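3/17/22

Cleared the dining table before supper. 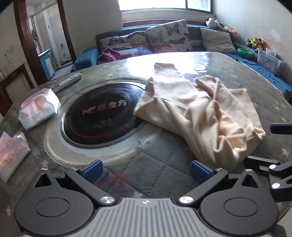 The round table with the hot pot cooktop, tissues on the left, peach knit still to be folded.

Up early for the delivery from Vurnell, which came at the far end of the slot they gave me. It was the replacement shelf for the hall cupboard. The right size this time. I put it in on my own and had to take it out again to move one of the brackets down, so that was most of the morning gone.

After that I started on the clothes. I have been bringing things through to the dining table for weeks and leaving them there, and with four of us eating tonight it could not go on. The chairs were as bad. I did the chairs first: two jumpers, a scarf of Valbona's that she has been asking after since Christmas, and a pillowcase. The peach knit I left until last. It creases whatever I do with it, and I have never found a way to fold it that keeps it neat. In the end I rolled it up and put it on the new shelf.

The tablecloth is wearing well. Chia-hao said when we bought the grey one that the stars would look childish, but he has stopped mentioning it. The clear sheet over the top was the better purchase. I wiped it with warm water and a little washing-up liquid and went over it with a dry cloth. It still shows every streak when the light comes in from the window, so I did it a second time and then left it alone.

Cleaned the cooktop as well, mostly round the raised rim where the crumbs collect. I used an old toothbrush for that.

Went out at two for shopping. Bought 500 g of sliced lamb, two lots of mushrooms, Chinese leaf, tofu and the thin noodles. They had no sesame paste, so I walked on to the other shop and paid more for it. Met Graham Bainbridge on the way back. His knee is no better and he is seeing someone about it in May. He asked whether we still wanted the garden chairs and I said yes, though I need to ask Chia-hao where they would go.

Zdenka and Stavros came at half past six. Stavros brought beer and Zdenka brought a cake from the place by the station. We ate for nearly two hours. The broth was a bit salty at the end – I should have topped it up with plain water sooner. Stavros has given notice at Clodari and starts at the new job after a fortnight off. Zdenka thinks he should have asked for more money. He said very little about it.

They left just after ten to get the bus. Chia-hao washed up and I did the table again. Half the mushrooms are left, so soup tomorrow.

Still to do: ring Vurnell about sending the old shelf back, post Valbona's scarf, buy tissues, find the other pillowcase.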